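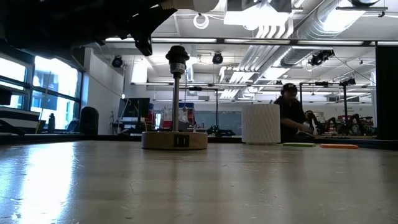 Attachment 1: bench with the stand, the white container and the green and orange pieces.

Ticket 1634
Project: Cludelside Robotics Society, two-arm entry for the Gulden student challenge
Opened: 11 December 2020
Component: right arm (Kong), wrist and gripper
Priority: high
Status: closed, one follow-up open

Summary
Kong loses its wrist zero part way through the handover task. Gripper then closes short of the target and to one side. Left arm not affected. Control software is Tramau, current branch, no local changes.

Steps to reproduce
1. Home both arms.
2. Load the handover script and set speed to normal.
3. Start from the table centre with the small cylinder as target.
4. Let the script loop without stopping.

Expected: gripper closes on the target each time.
Observed: fault on the first loop or after several. No pattern with time since power-on. Tramau reports "wrist position jump" and carries on, which it should not do.

Log

Entry 1
Checked the supply at the right-hand mount under load. Steady. Swapped the supply lead anyway. Fault came back on the next set of loops.

Entry 2
Suspected a slow bus. Longest gap between wrist messages was 182 ms, well over the limit in the config file. The gap comes at the same moment as the jump, so it could be the cause or another symptom. Moved the right arm to its own port. Gap still there.

Entry 3
Ran Kong alone with the left arm parked. Fault still present. Handover timing ruled out.

Entry 4
Ran the wrist through its full travel by hand with the motors off and the encoder on. Reading climbed evenly to 1709 and then dropped to zero, well before the end stop. Repeated with the forearm raised: no drop. Repeated with the forearm low and reaching across the table: drop again. Points to the cable.

Entry 5 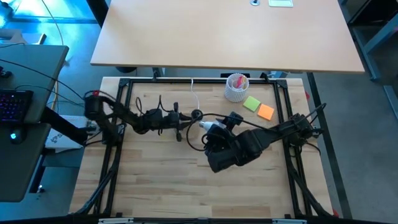
Attachment 2: both arms reaching in over the table, small white cylinder in front of the right gripper.

Note the cable loop below and to the left of the gripper. The slack is at the wrong end. With the arm stretched out, the connector takes the pull whenever the wrist turns.

Entry 6
Unplugged the wrist connector and looked at the pins. One sits lower than the rest. Reseated it, tested for continuity while moving the cable, no break. Rerouted the cable along the forearm, added a tie behind the wrist joint and left enough slack at the joint for full travel.

Entry 7
Homed both arms and reran the steps above. 17 loops, no jump reported. Message gap back within the limit. Speed then raised one step for a further set, also clean.

Cause
Badly seated pin in the wrist connector, made worse by the cable routing. The message gap was the wrist board restarting.

Follow-up
Tramau must stop the arm on a wrist position jump. At present it logs a warning only. Raised as a separate ticket against the control branch, to be merged before the June round.

Same connector type is fitted on the left arm. Check the pins at next service and tie the cable in the same way. Spare connectors are on the order list.

Closed. Reopen if the jump is reported again on either arm, and attach the full Tramau log with the message times left in.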